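Morag MacBrayne
1/ A thread on why stacked boxes fail in store when they passed in the lab. Mostly it comes down to damp air and time, and the drawing office rarely allows for either.

2/ The usual test is simple. Put an empty box between two plates, push down at a steady rate, note the load when it gives way. Ours averaged 335 kgf at Dranside in May. Good figure. Also a figure for a dry box, freshly made, loaded for under a minute.

3/ Paper takes up water from the air. As the moisture content of the board goes up, the strength comes down, and the fall is steep at the damp end. We kept a second batch in the humid room and tested it the same way. Average 131 kgf.

4/ Same board, same glue, same die. Only the air was different.

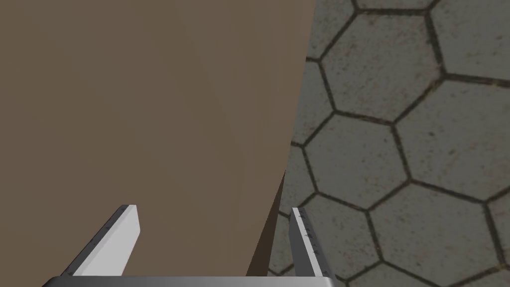 Large brown box, plain face, no print.

5/ Then there is time. A box holding a steady load creeps. It gets slightly shorter each day, the side panels bow out, and the corners end up carrying nearly everything. A load it shrugs off for a minute can bring it down in a month.

6/ Most of the strength is in the corners anyway. The middle of a panel does very little once it has started to bow. If you must cut a hand hole, keep it well away from the corners and not too near the top crease.

7/ Overhang is the cheap mistake. If the box sticks out past the pallet edge, two corners are standing on air. Kristaps Ramanauskas at Kalniņš ran this for us with the base layer pushed out by 18 mm. He lost roughly a third of the strength. It costs nothing to fix - change the layer pattern or change the box.

8/ Column stacking is stronger than brick pattern, because corners sit on corners. Brick pattern holds together better on a lorry. The compromise we use is columns for the lower layers and one crossed layer on top. Stretch wrap does the rest.

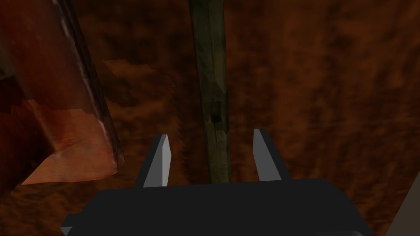

Morag MacBrayne
Packaging Engineer, Dranside

9/ Several replies ask for a safety factor. I won't give one number. Start from the dry lab result, then multiply down for humidity, for storage time and for pallet pattern, each taken from your own tests. If you haven't any tests, be gloomy.

10/ Siiri Strazds asked about coatings. A water-resistant coating slows the uptake. It does not stop it, and the cut edges are still bare. Useful for a wet loading bay, less so for a whole summer in a damp shed.

11/ Last thing: log the humidity in the store itself. The weather station up the road is no use to you. Put the logger at the height of the bottom layer, away from the door, and read it at 6 a.m. as well as mid-afternoon.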